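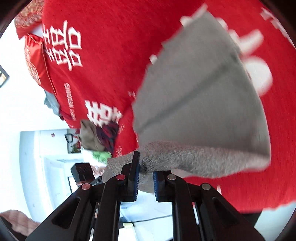

The summer league is over and I've been grumpy for two whole weeks. Rallov lost the final 110 to 100, and if you weren't in the gym, that score makes it sound like we were never in it. We were tied with 4 minutes left! I was up in my usual row, top left, right under the vent that blows freezing air all through August (who sets the thermostat in there?), so I had my layers with me like always. Everybody else comes in shorts and a tank top, and I come with a bright red blanket with white printing all over it and something gray to throw on top. I get teased for it every year and I'm fine with that. My knees were warm.

Anyway, the game. Lusteo came out in a zone, and we looked like we had never seen one before. We threw the ball around the outside over and over, and then somebody would get nervous and heave one from way out. A couple went in early, which I think hurt us, because after that everyone wanted to be the one to shoot it. You beat a zone by getting the ball to the free throw line and making people turn around. We did that maybe twice in the first half and got an easy basket both times, and then we quit doing it. I was talking to myself by then. The lady in front of me moved down a row.

The third quarter was the best basketball I saw all summer. Our bench guys started it, the skinny lefty especially, who can't jump over a phone book but always seems to know where the rebound is going. We pressed, they threw it away, we ran. I had my feet up on the seat in front of me and then I was standing and then I was yelling about moving screens (I don't even know if it was a moving screen).

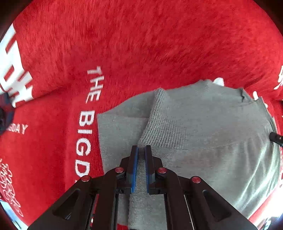 THE BIG D blanket and the gray knit.

So, those last 4 minutes. We had 3 chances to take the lead and came up empty on all of them. The first was a decent look, I can live with it. The second was a charge, and I have watched the video on my phone more times than I want to admit, and I think the ref got it right, darn it. The third was a free throw trip where we missed both. After that Lusteo just walked it up, ran the clock down and made us foul. Ten points is what you get when a close game turns into a parade to the line.

A few people asked in the comments on my last post if I think the coach should go. No! He took a team with no true center to a final. I would like him to call timeout sooner when the other side goes on a run, and I'd like us to spend one practice a week on zone offense, just one. But you don't toss a guy out over two missed free throws he didn't shoot.

What I'd really like to see is some size. Everybody on the team is the same height, it's like watching a bunch of cousins. If there's a big fella in this town who can catch a pass and doesn't mind getting bumped around, please go to the fall tryouts. Tell them the person with the red blanket sent you, they'll know.

I haven't seen a fall schedule yet. I'll post it when I do, and if we open against Lusteo I'm getting there an hour early.

Posted 2018-09-12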